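This website uses cookies to remember your settings. Accept all / Manage choices

Skostano cell planning: README

Hello, and thanks for opening the file. I put this folder together while trying to work out what a small gripper cell would cost us, and which bits we could safely leave until next year. It holds the simulated wrist-view stills, the shopping list, my notes on quotes and a spreadsheet with far too many tabs (sorry, I like tabs). If you're planning something similar on a modest budget, help yourself!

What's in the folder

stills/ – rendered views from behind the gripper
quotes/ – what the suppliers sent back, with my scribbles
budget.csv – the money, line by line
layout/ – floor sketches, two of them already out of date
wishlist.txt – things I want and can't justify yet

Why simulate before buying

The overall budget is 3,000 pounds for everything that isn't the arm. The arm comes out of another pot, so it isn't in budget.csv at all. That sounded generous in May, when I'd only priced the fingers. Then I started adding mounts, cabling, a decent bench and a spare set of pads, and it went down very quickly.

So I built the work area in simulation first and tried the gripper over the wooden furniture we'd like it to handle. The question I kept coming back to was jaw opening. A wide-opening gripper costs more, and you pay again if it needs a stronger wrist plate, so I wanted to look at the fingers open over a panel before asking anyone for a price.
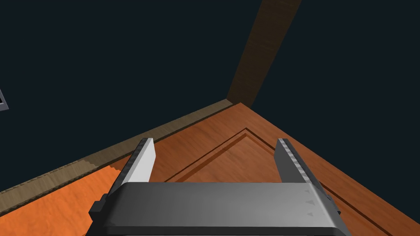
Inger Ragnarsson wrote back after reading the first draft of the budget: I'd move the spare fingers out of the wishlist and into the main order. We bought ours separately from Galtent and paid the delivery charge twice, plus the set-up fee on a small batch. Also, please put a line in for somebody's time. Yours isn't free just because it doesn't appear on an invoice.

Fair points, both of them. Spare fingers are now in the main order, and there's a new line called "hours" that I've been filling in rather grudgingly.

How to read budget.csv

Each row has an item, a supplier, a price and a column called "when". Now means we can't start without it. Later means the cell runs but somebody will grumble. Never means I got carried away.

Prices are what we were quoted, without delivery. I keep delivery in its own rows because it varied so much – Þorgeirsson include it, Todbridge charge by the crate, and Galtent only work it out once you've ordered. A blank price means I've asked and I'm waiting. Please don't put a guess in there, I did that with the bench and had to redo the totals for the whole tab.

The gripper line is 800 pounds, and that's for the body and one set of fingers. Fixings are extra. I've put 26 spare bolts on the list, which looks silly until one rolls under a cabinet and the whole cell stops for the afternoon.

Choosing the bench

I went back and forth on this more than on anything else. A cheap wooden table would be fine for light trials, and we could clamp things straight to it. A proper metal one costs a good deal more but wouldn't need replacing if we go to a heavier arm. At the moment the cheap table is marked "now" and the metal one "later", and I'm quite happy with that.

Leave yourself room for whatever stands beside the work as well. My first floor sketch had the arm and the table fitting beautifully, with no space for a screen or for a person to get round the back. The second allowed for both, and I had to give up a storage shelf to do it. The views with the jaws open near a table corner are the ones I used when talking about reach and clearance with suppliers.

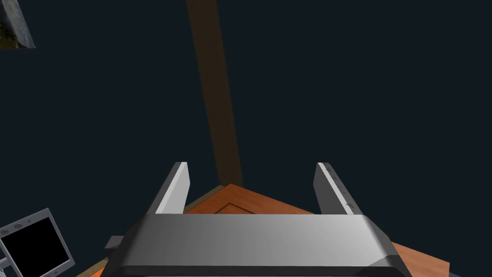
Inger Ragnarsson
Equipment Planning Lead, Skostano

Right, a few things about using the stills. They're renders, so please don't take finishes or surface colours from them when ordering. They don't carry a scale either; use the measurements on the supplier's drawing for anything you're going to drill.

Still to sort out

Todbridge want 5 weeks for the wrist plate, and I haven't decided whether to order it before the arm is signed off. I also need a second quote for cabling. Insurance is a blank row for now!

If you change a price, put your initials next to it and save the old quote in the same folder. Last full check of the totals: August 25, 2018.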